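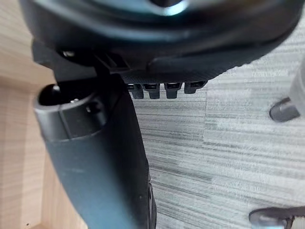
Letodel手順書第3版を公開、手首カメラ付きハンドの点検と記録方法を改定

Filtcombeは2025年2月17日、ロボットアームの手首部にカメラを取り付けて作業データを収集する際の実務指針「Letodel手順書」の第3版を公開した。対象は、研究室や試験施設で人と同じ部屋に設置されるアームと、その先端に取り付けるハンド、カメラ、配線、固定具である。前版までは収録データの形式に関する記述が中心だったが、今版では始業点検、固定具の管理、視野の確認、停止後の再開手順に多くのページを割いた。

手順書は14章からなる。任意の指針であり、認証制度や適合マークは伴わない。安全規格や各国の法令が定める要求事項は従来どおり優先され、手順書の側でこれらを緩める規定は置かれていない。機械のリスクアセスメントを済ませていることが適用の前提で、未実施の設備については第1章で適用範囲外とした。

改定作業は昨年11月に草案を公開して始まり、寄せられた意見は232件に達した。意見の処理結果は本文とは別の一覧表にまとめられ、採用、一部採用、不採用の区分と理由が付されている。不採用とした意見で目立つのは、特定のハンドの型式を推奨として挙げるよう求めるものだった。編集を担当したヘールト・ファンホーヴェ氏は「型式を挙げると、その型式が生産終了になった時点で本文が古くなる。取り付け部の状態を確かめる方法を書いておくほうが長く使える」と説明する。

固定具の管理

変更点が最も多いのは、ハンドと手首部の締結に関する第4章である。第2版では「緩みがないことを確認する」とだけ書かれていた箇所が、確認の時期、方法、記録の三つに分けて書き直された。

時期は、始業時、ハンドの交換後、衝突または保護停止の発生後とされた。方法は、目視による合いマークのずれの確認を基本とし、ずれが認められた場合に限りトルクレンチで締め直す。締め付けトルクの値は手順書に記載せず、ハンドの製造者が指定する値を点検表に転記して使う。合いマークは締結のたびに引き直し、古い線は溶剤で消す。古い線が残っていると、ずれの判定を誤るおそれがある。

奥まった位置にある固定具は、アームを点検姿勢に移してから見ることとした。点検姿勢は設備ごとに登録し、名称を付けて制御プログラムに保存する。作業姿勢のまま鏡や指先で確かめる方法は認めない。点検姿勢への移動は低速モードで行い、到達後に駆動電源を遮断してから手を近づける。

ねじの再使用についても記述が加わった。緩み止め剤を塗布した状態で供給されるねじは、一度外したら交換する。それ以外のねじは、頭部の工具穴に変形がなければ再使用できる。外したねじは受け皿に入れ、作業後に本数を点検表へ記入する。

視野と照明

第6章は手首カメラの視野を扱う。カメラの取り付け後に基準画像を保存し、始業時に同じ姿勢で取得した画像と重ねて比較する手順が新設された。比較の対象には、画面に常に写り込むハンド自身の輪郭を使う。作業台や床など周囲の物は動くことがあり、基準に適さないというのがその理由である。

輪郭のずれが許容値を超えた場合は、カメラの外部パラメータを再校正するまで収録を開始しない。許容値は、利用するモデルや作業の精度に応じて施設が自ら定める。手順書は決め方の例として、把持位置の誤差に換算して設定する計算手順を付属書に載せた。

光沢のある外装による反射も項目に加わった。黒色の樹脂や塗装面であっても、曲面では照明が帯状に写り込み、輪郭抽出の結果が変動する。草案の段階ではつや消しテープの貼付を推奨していたが、テープの端が剥がれて可動部に巻き込まれるという指摘を受け、最終版では照明の位置を固定して記録する方法に改めた。テープを使う場合は、可動部にかからない範囲に限り、貼付位置を図面に残す。

レンズの清掃は収録の合間に随時行ってよいが、清掃後は基準画像との比較をやり直す。清掃時に鏡筒へ触れたことで焦点がずれた例が複数の施設から報告されていた。

試行運用の結果

Derkamgateの試験施設では、草案に沿った運用を先行して実施した。アームの稼働時間は合計で1000時間を超えた。施設の運用責任者を務めるフロール・グスマン氏によると、収録をやり直す原因として最も多かったのは手首カメラの向きのずれで、締結部の緩みがこれに続いた。いずれも始業時の比較で見つかる例が大半を占め、収録の途中で見つかったものは少数にとどまった。

一方で、点検表の記入に時間がかかるという不満も出た。草案の点検表は自由記述欄が多く、担当者によって書き方がばらついた。最終版では選択式の欄を増やし、自由記述は異常を認めたときのみ必須とした。様式は紙と表計算ファイルの両方が用意され、項目番号は共通である。

グスマン氏は、交代時の引き継ぎに関する規定も試行で形が変わったと話す。草案では前の担当者が口頭で申し送ることになっていたが、試行中に、ハンドを交換した事実が次の担当者に伝わらないまま収録が始まった例があった。最終版は、ハンドの交換後に基準画像が更新されていなければ収録ソフトウェアを起動できない設定にするよう求めている。この設定ができないソフトウェアを使う場合は、起動用の鍵を点検表と同じ場所で保管し、記入が終わってから持ち出す。

周辺の整理

アームの可動範囲内に置く物についての規定は第8章に移された。作業に使う物品、支持台、三脚の脚部などを配置図に記入し、図にない物を可動範囲に置いたまま運転しないことを定める。床面に置く物は、脚部の位置を床の印で示す。木製の台や箱を使う場合は、割れ、ささくれ、固定穴の広がりを月次で点検する。

配線の項では、手首より先に出るケーブルの余長を、全関節を可動限界まで動かした状態で決めるとした。作業に必要な範囲だけで余長を決めた設備では、復帰動作の際にケーブルが引かれる。結束バンドの切り口は内側に向け、手で触れる位置に残さない。

停止と再開

再開手順を扱う第10章は、停止の種類ごとに記載を分けた。操作者が意図して停止した場合は、可動範囲に人がいないことを確認して再開できる。保護停止の場合は、原因を特定し、固定具の点検と基準画像の比較を済ませてから再開する。原因が特定できないときは、同じ動作を低速で一度実行し、再現の有無を記録する。再現しなかったことをもって原因なしとは扱わず、当該設備の次回定期点検で重点項目に加える。

停止の直前に収録していたデータは、削除せずに区分を付けて保存する。学習用データに含めるかどうかは利用者の判断に委ねるが、含める場合は停止の時刻と種類を付帯情報として残す。この規定に対しては、保存容量の負担を懸念する意見があった。編集側は画像の解像度を下げた保存を認める形で調整した。

各社の対応

ハンドの取り付け部品を手がけるThieleは、自社の取扱説明書に点検姿勢の例と合いマークの推奨位置を追記する。同社技術部のエウセビオ・オルトゥーニョ氏は「利用者が見る場所と、当社が見てほしい場所が一致していなかった。説明書の図を、カメラ側から見た向きでも用意する」と述べた。追記は次回の改訂に合わせて行い、既存の利用者には差分のみを配布する。

教育用の資料も準備が進む。研修を担当するラミロ・ミランダ氏は、座学と実機を組み合わせた講習の内容を第3版に合わせて更新した。実機の部では、受講者が意図的にずらしたカメラの状態を基準画像との比較で判定し、点検表に記入するまでを行う。トルク管理の演習は取り付け治具を用い、アーム本体には手を加えない。

残る課題

今版で見送られた項目もある。二本のアームを同じ台で動かす場合の点検順序は、草案に含まれていたものの、施設ごとの構成の差が大きく、最終版では参考情報として付属書に移された。可動式の台車に載せたアームについても、床面の傾きと停止位置の再現性をどう記録するかで意見がまとまらず、次版に持ち越しとなった。

手順書の用語を見直したボニファシオ・アランダ氏は、「ハンド」と「グリッパ」の使い分けを今後の検討事項に挙げる。第3版では、手首のフランジより先に付くものの総称として「ハンド」を用い、カメラとその固定金具を含む場合は「ハンド組立品」と書く。アランダ氏は「点検表の欄が何を指すのか、読む人によって範囲が変わっては困る。カメラの金具が点検から漏れていた施設は、用語の解釈に原因があった」と指摘した。

第2版に基づいて作成した点検表は、項目番号の対応表を添付すれば引き続き使用できる。ただし、固定具と基準画像に関する欄は第3版の様式に置き換える必要がある。第3版の本文、付属書、点検表の様式、意見の処理結果一覧は、Filtcombeの資料ページで配布されている。誤記の連絡は同ページの受付欄で受け付け、訂正は正誤表として本文と同じ場所に掲載する。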